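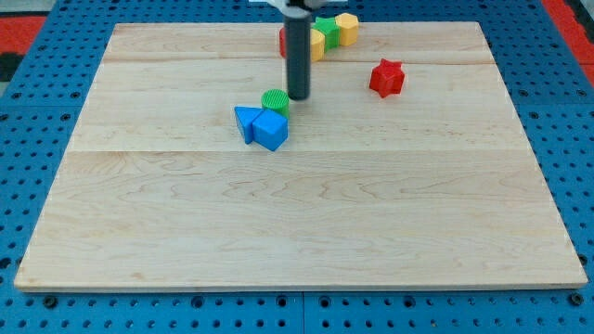

1월, 오전 9시 40분 시작

오늘 할 일: 봉형 엔드이펙터로 블록 밀기, 제어기 두 개 비교. 어제까지 쓰던 Venckus 제어기랑 새로 들어온 Etau. 팔은 그대로, 판도 그대로, 블록 여덟 개도 그대로. 바뀌는 건 제어기뿐이어야 하는데 케이블 하나를 같이 바꿨다(Etau 쪽 커넥터가 달라서 어쩔 수 없음). 일단 적어 둔다.

결과부터 쓰면 Etau 꽤 좋다! 접촉하고 나서 튀는 게 확실히 줄었다. 어제는 파란 정육면체를 밀 때마다 봉이 한 번 움찔하고 나서 따라갔는데, 오늘은 그냥 스윽 간다. 점심도 미루고 계속 돌렸다.

준비

Tondberg 봉 장착. 끝이 둥근 진회색. 장착하고 나서 손으로 흔들어 유격 확인, 거의 안 느껴짐. 지난번에 Agnese Rebane이 브래킷 나사를 대각선 순서로 조이라고 해서 그렇게 했다. 툴 길이는 다시 쟀고 어제 값에서 손댈 필요 없었다.

대기 높이는 블록 윗면 위로 여유를 두고 잡았다. 처음에 욕심내서 낮게 잡았다가 초록 별 위를 지나갈 때 가슴이 철렁해서 다시 올림. 높이 올리면 한 번 밀 때마다 오르내리는 시간이 아깝지만, 오늘 보고 싶은 건 속도보다 접촉 순간이라 괜찮다.

시작 배치는 세 종류를 돌려 가며 썼다.

가. 흩어 놓기. 여덟 개가 서로 안 닿게.
나. 가운데 뭉치. 초록 원기둥 앞에 파란 삼각기둥과 파란 정육면체를 붙여 놓고, 빨간 별은 오른쪽에 따로, 나머지는 판 뒤쪽에.
다. 전부 뒤쪽 널에 몰아 놓기.

제일 재미있는 건 역시 나. 앞쪽 넓은 널이 통째로 비어 있으니까 블록을 끌고 나올 자리가 넉넉하고, 정육면체와 삼각기둥이 붙어 있어서 하나를 밀면 다른 하나가 어떻게 되는지가 바로 보인다. 제어기 성격 차이가 여기서 제일 크게 났다.

Venckus

기준값을 다시 만들려고 먼저 돌림. 어제랑 거의 같은 느낌. 자유 공간에서는 흠잡을 데가 없고 경로도 깔끔하다. 문제는 닿는 순간. 힘이 걸리면 봉이 살짝 뒤로 물러났다가 다시 나가는데, 블록이 하나일 때는 그냥 넘어가도 둘이 붙어 있으면 그 한 번의 움찔 때문에 둘 사이가 벌어진다. 정육면체만 오고 삼각기둥은 돌아 버리는 경우가 여러 번.

게인을 낮추면 움찔은 줄지만 이번엔 출발이 늦다. 블록이 마찰로 버티다가 갑자기 툭 나간다. 중간값을 찾으려고 한참 만졌는데 가에서 좋은 값이 나에서 나쁘고, 나에서 좋은 값은 다에서 나빴다. 결국 어제 값으로 되돌리고 기록 시작.

Etau

11시쯤 교체. 부팅이 빠르다. 설정 화면도 마음에 든다. 접촉 임계값을 축마다 따로 줄 수 있어서 판 방향 두 축만 민감하게 하고 수직은 둔하게 뒀다. 이 조합이 정답에 가까운 듯.

첫 시도부터 차이가 보여서 혼자 소리 질렀다. 옆방에서 Agnese가 무슨 사고 났냐고 뛰어왔고, 그대로 붙잡아서 다섯 번인가 더 보여 줬다. 파란 두 개를 붙인 채로 앞으로 끌어오는 동작, 옆면 가운데를 잘 잡아 밀면 정말 거의 안 벌어진다. Agnese도 처음엔 팔짱 끼고 보다가 나중에는 직접 조이스틱을 뺏어 갔다.

다만 원기둥은 여전히 어렵다. 봉도 둥글고 블록도 둥그니까 접점이 조금만 빗나가도 옆으로 샌다. 이건 제어기 탓이 아니고 봉 모양 문제라고 본다. 별은 오목한 데에 봉 끝을 넣으면 의외로 안정적이다. 빨간 별이 오늘의 모범생. 육각은 면에 맞으면 좋고 모서리에 맞으면 빙글 돈다.

숫자

두 제어기 합쳐서 밀기 2644회 기록됨. 이 중 747회가 나 배치. 가와 다의 비율은 로그에서 아직 안 나눴다. 성공 판정 기준(목표 위치 안에 들어오고 옆 블록을 안 건드림)이 오전이랑 오후에 조금 달랐던 것 같아서, 성공률은 전부 같은 기준으로 다시 뽑은 다음에 쓴다. 지금 눈대중으로 적으면 나중에 그게 진짜 숫자 행세를 하니까 비워 둠.

접촉 힘 그래프는 눈으로만 봐도 다르다. Venckus는 첫 봉우리 뒤에 골이 하나 꼭 있고, Etau는 그 골이 얕거나 없다. 겹쳐 그린 그림을 벽에 붙일 예정(크게 뽑을 거다).

손가락형이랑 비교

오후에 잠깐 Skillier 두 손가락 그리퍼도 달아 봤다. 원래 계획에 없었는데 Agnese가 궁금해해서. 손가락을 다문 채로 밀면 접촉면이 평평해서 정육면체는 봉보다 곧게 간다. 그런데 방향을 바꿀 때마다 손목을 돌려야 하고, 블록이 몰려 있는 뒤쪽에서는 손가락 폭 때문에 들어갈 틈이 없다. 노란 육각 두 개 사이에 초록 별이 끼어 있을 때 별만 빼내는 건 아예 포기. 봉은 어느 쪽에서 다가가도 모양이 같으니까 계획 쪽 코드가 단순해지는 게 제일 큰 장점이다.

집어서 옮기는 건 당연히 Skillier가 이긴다. 그건 오늘 질문이 아니었으니 여기까지. 6번만 해 봤으니 비교라고 부르기도 민망하다.

걸린 것들

- Etau 로그의 시간축이 카메라 쪽과 어긋난다. 시작할 때 봉으로 판을 한 번 톡 치고 그 봉우리로 맞췄다. 임시방편.
- 판의 널 이음매를 넘어갈 때 힘 신호에 뭔가 작게 잡힌다. 블록 밑면이 걸리는 건지, 팔 쪽 진동인지 아직 모름. 이음매를 따라 미는 것과 가로질러 미는 것을 나눠서 다시 볼 것.
- 카메라에서 봉이 뒤쪽 블록을 가린다. 빨간 블록이 봉 뒤로 들어가면 거의 안 보여서 추정 위치가 튄다. 촬영 순간에 팔을 옆으로 빼거나, 카메라를 하나 더 달거나. 나는 팔을 빼는 쪽, Agnese는 카메라 추가 쪽. 둘 다 해 보기로.
- 케이블 건. Venckus를 새 케이블에 물릴 수 있게 변환 커넥터를 주문했다. 오면 나 배치만이라도 다시 돌려서 케이블 영향이 없는지 확인. 이거 확인 전에는 Etau가 이겼다고 밖에 말하지 말 것(나한테 하는 말).

다음

봉 끝에 얇은 고무를 씌워 보고 싶다. 원기둥이 새는 게 미끄러져서 그런 거라면 효과가 있을 테고, 접점 위치 오차 때문이라면 별 차이가 없을 거다. 어느 쪽이든 알고 싶다! 두께가 늘어나는 만큼 툴 반지름 값을 고치는 것 잊지 말기. 지난번에 그걸 빼먹고 반나절을 날렸다.

접촉 임계값은 오늘 값으로 저장해 뒀고 프로필 이름은 push_b. push_a는 아침에 만지다 만 거라 쓰지 말 것. Agnese가 내일 먼저 오면 push_b 불러서 가 배치부터 이어서 돌려 주기로 했다.

오후 6시 50분, 팔 홈 위치로 보내고 전원 내림. 로그는 서버에 복사 완료.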